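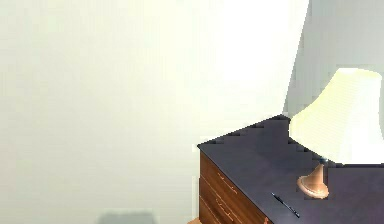

The support plane fit in Okumska is still the weak point for small thin objects, and I no longer think the depth noise model is the main cause. I reran the bedroom set in Letadton over the last two nights with noise turned off completely, and the failures moved very little. The pen on the dresser is a good case to reason about. It is nearly black, the top under it is dark slate, and the color channel gives the segmenter almost nothing to work with. So the detection has to come from height above the plane, and a pen has very little height. The lamp on the same surface comes through fine because the base and shade stand well clear of anything the plane fit can get wrong. The back edge of the top, where it meets the wall, renders as a stair-step, and I now believe that edge is doing more damage than the sensor model ever did. Details below the quote.

Afiq Ong wrote on 15 February 2019:
> I have been through the logs from the last regression and I would like
> to raise the inlier threshold on the plane fit. With the current value
> we drop too many points near the borders of the surface, the hull comes
> out too small, and the place planner in Skoltden then refuses poses
> that are plainly fine.
>
> My proposal is to double the threshold and leave the rest alone. I
> tried it on the kitchen set and the place refusals went away. I have
> not tried it on the bedroom set. Does anyone object to this going in
> before the branch is cut?
>
> Second question. Is the depth noise in Letadton still the old per-pixel
> Gaussian? If so, I would like to switch it off for regression runs and
> keep it for the nightly only. It makes failures hard to reproduce.
>
> Afiq

On the threshold: I object, at least to doubling it globally. The kitchen set has mugs, bowls and boxes, and all of them survive a thicker plane. The bedroom set does not behave that way. With the doubled value the pen is absorbed into the plane in every run where the camera looks down at the dresser from a distance. The points are labeled as support, the cluster stage never receives them, and the task planner reports that the object is missing. It then goes into the search behavior and times out. In the log this looks like a planner fault, and I expect we have filed a few of these against the wrong component.

On the noise: yes, it is still the old Gaussian. I have no problem with switching it off for regression. Please do it through the scenario config and not with the environment variable, because Bang does not pass the environment through to its workers and you will get mixed results without any warning.

Now the edge. I dumped the intermediate clouds for one failing episode. After the crop, the candidate surface had 3,493 points. Of those, 578 were in a strip along the back edge, and their depths alternate between the dresser top and the wall. They are not noise in the usual sense. They are the same on every run with the same seed, and they follow the notches in the rendered boundary exactly. The fit treats the lower part of that strip as inliers, and the plane tips up slightly toward the wall. The tilt is small, but so is the pen. Part of it then falls below the cut, and what is left is under the minimum cluster size.

This also explains your hull problem, I think. When the plane tips, points near the front border drift out of tolerance and are dropped. Raising the threshold brings them back, so the hull grows and Skoltden is satisfied, but the plane is still tilted.

What I did instead:

1. Before the fit, reject any point whose normal disagrees with gravity by more than the existing angle limit. The limit was already in the config but was only applied after the fit, to the plane as a whole.

2. Erode the candidate mask by 2 pixels along any depth discontinuity. This is applied for the fit only. The full mask is restored when the hull is computed, so the surface does not shrink.

3. Refit once on the inliers with plain least squares. We had this step at one time and it was removed in August when the fit was moved to the shared library. I could not find a reason in the commit message.

With these three changes and your original threshold, the same episode fits on 2,005 points, the plane is level to within what I can measure, and the pen comes out as its own cluster. The hull reaches the front edge. I have not run place planning against it yet, so I cannot say that your refusals are gone, only that the cause I can see is gone.

Two things remain open. The minimum cluster size is set in points and not in area, so the same object passes or fails depending on camera distance. I would like to change that, but it touches every scenario and should be a separate patch. The other is the stair-step itself. It looks like the depth and color buffers in Letadton are resolved at different scales before they are combined. If that is right, the correct fix is in the renderer and my step 2 is a workaround. I would still keep it, as real depth cameras also produce bad points at boundaries - just less regular ones.

I would also ask that the failure report carry the plane coefficients and the inlier count. At the moment we get "object not found" and nothing else, and it took me most of an evening to get from that message to the fit. The values are already computed at that point. It is a matter of adding two fields to the message and updating the Bang parser so that it does not reject the longer record.

The patch is on the plane-refit branch. It applies cleanly to head, and the unit tests for the fit pass. The test for the hull fails on one case that has the old, undersized polygon stored as the expected result. I have left that test as it is until someone else has looked at it.

Afiq, could you run the kitchen set on the branch with the threshold unchanged and send me the place planner log?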